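Trellby Film Library
Household Tips for Members: Looking After Films and Showing Them at Home

Members who borrow from the library often ask how to care for the films they own. The advice on this page covers discs, videotapes and small-gauge home movies, together with the practical side of an evening screening in an ordinary living room. It applies equally to items on loan, except where the lending rules printed on the membership card say otherwise.

Handling discs

Hold a disc by its outer edge and center hole. Press the hub of the case before lifting the disc; pulling at the rim while the hub still grips will bend the disc and may crack it near the center. Older cases from the Zarnau label have an unusually stiff hub and should be opened flat on a table, with a thumb on the hub itself.

Return each disc to its case when the player is switched off. Discs left in a drawer or stacked bare on a shelf pick up fine scratches, and the upper one is usually the one that suffers.

Do not write on a disc with a ballpoint pen or attach paper labels to it. A label that lifts at one corner can catch inside the player. If a disc must be marked, use a water-based felt marker on the clear area around the center hole.

Cleaning discs

Most playback faults reported to the desk are caused by fingerprints. Wipe the playing side with a soft, lint-free cloth in straight lines from the center to the edge. Circular wiping can leave a scratch that follows the track, and players have more trouble reading past that kind.

For sticky marks, dampen the cloth with lukewarm water and one drop of dish soap. Wipe, go over the surface again with plain water, and let the disc air dry on its edge. Paper towels, tissues, shirt hems, window cleaner and furniture polish should all be avoided. Toothpaste is sometimes recommended for scratches. It is an abrasive, and the library charges for loan copies that come back treated with it.

A disc that still skips after cleaning should be tried in a second player before it is reported. Please note the chapter where the fault occurs.

Videotapes

Store tapes upright in their sleeves, like books, with the full reel at the bottom. Rewind after viewing. A tape left stopped halfway for years may stretch at that point, and the picture will roll or tear there.

Keep tapes away from loudspeakers, electric motors and the top of the television set. A closet on an inside wall is a good place. Attics and basements are poor ones, the first for heat and the second for damp.

A tape brought in from a cold car or a delivery box should stand in the room for two hours before it is played. If white or gray powder is visible through the window of the cassette, do not play it at all. Mold spreads from the tape to the player, and from the player to every tape that follows. Seal the cassette in a plastic bag and ask at the desk for the list of transfer services.

Home movies on small-gauge film

Families regularly find reels of 8 mm film when clearing a house. Before doing anything else, open the can and smell it. A sharp odor of vinegar means that the film base is breaking down. Move these reels away from the others, since the vapor affects sound film nearby, and have them copied first.

Sound reels can be kept in their cans in a cool, dry cupboard. Remove rubber bands, paper clips and old newspaper. Write what is known on a slip of paper – family name, place, season – and keep the slip with the can but outside it.

An old projector should not be tested with the only copy of a family film. Run a length of leader or an unwanted reel through it, then look for scratches and torn perforations.

Arranging a shelf

A collection of up to 200 cases can be managed without a written catalog if the order on the shelf is simple. Alphabetical order by title, ignoring "The" and "A," is the easiest for other members of the household to follow. Beyond that number, a plain notebook kept at the end of the shelf is a help. Enter the title, the year of release and the name of anyone who has borrowed it.

Films that are not suitable for younger viewers belong on a high shelf or in a closed cabinet. Check the rating on the case of each new item before it is shelved, and look again at box sets, where one title may carry a higher rating than the rest.

Leave a finger's width of space at the end of each row. Cases packed too tightly warp, and the sleeves tear when they are pulled out.

Preparing the room

Place the main seats directly in front of the screen, with the middle of the picture close to the eye level of a seated adult. Viewers placed far to the side will see weaker colors on many sets. Draw curtains on windows opposite the screen first; these cause most of the glare.

Complete darkness is tiring for the eyes. One shaded lamp behind the set or in a back corner is enough, and it allows people to leave their seats safely. Run cables along the wall, and tape down any cable that must cross a walkway.

Play the first two minutes of the film before guests arrive, with the sound at the level to be used. Confirm the language and subtitle settings at the same time. A room full of people absorbs sound, so the volume will need to go up slightly once everyone is seated. For a start at 7, members are advised to complete this check before supper.

Popcorn and other refreshments

For popcorn made on the stove, use a heavy pan with a lid, enough oil to cover the bottom, and a single layer of kernels. Put in three kernels first. When they pop, add the rest, cover, and shake the pan gently over medium heat. Leave the lid slightly open so that steam can escape. Take the pan off the heat when the pops are two seconds apart.

Season the popcorn while it is warm, in a wide bowl, and toss between additions. Fine salt clings better than coarse. Ordinary table salt can be made finer with a few turns in a clean spice grinder.

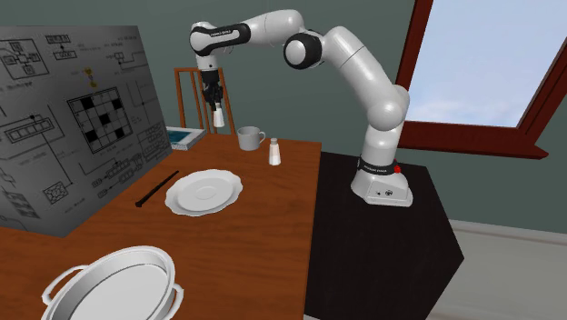
Robot arm with a small white shaker over a brown wooden table.

Butter should be melted slowly and poured in a thin stream over half the popcorn at a time. Butter added all at once collects at the bottom of the bowl and leaves the top layer dry. Grated hard cheese, paprika or a little sugar and cinnamon may be used in its place.

Serve in individual paper bags or small bowls. Unwrapped candy is preferable to candy in crackling wrappers, which can be emptied into a dish before the film begins. Provide napkins within reach of every seat, and ask guests to wipe their hands before handling discs or the remote control.

Drinks are best kept on low side tables away from the player. If liquid is spilled on equipment, unplug it at the wall and leave it unplugged until it has been inspected. A hair dryer should not be used to dry it.

Stains and crumbs after a screening

Butter on upholstery should be blotted with a dry cloth, then covered with cornstarch for thirty minutes and vacuumed. Work a small amount of dish soap and water into any mark that remains, after first testing the fabric on a hidden area. Cola should be blotted at once with cold water. Chocolate is easier to remove once it has hardened: lift it with the edge of a spoon, then treat the spot with cool water and soap.

Vacuum under seat cushions on the same evening or the following morning. Unpopped kernels are hard enough to scratch a wood floor when walked on.

Care of the player and screen

Switch the player off and let it cool before covering it. Dust the vents monthly with a soft brush. Nothing should be stacked on top, including the case of the film being shown.

Screens should be cleaned when switched off and cool, using a dry microfiber cloth. For marks that will not come off, dampen the cloth with water only. Never spray liquid directly on the screen, as it can run down inside the lower edge.

Members who own a Lumenta or Fludomano player should consult the booklet supplied with it before using any lens-cleaning disc.

Returning loans

Loan items may be left in the return slot at any hour, except on Sunday, when it is locked. Rewind tapes, check that the correct disc is in each case, and place a note inside if a fault was found. Transfer service lists, spare sleeves and replacement hubs are available at the desk on request.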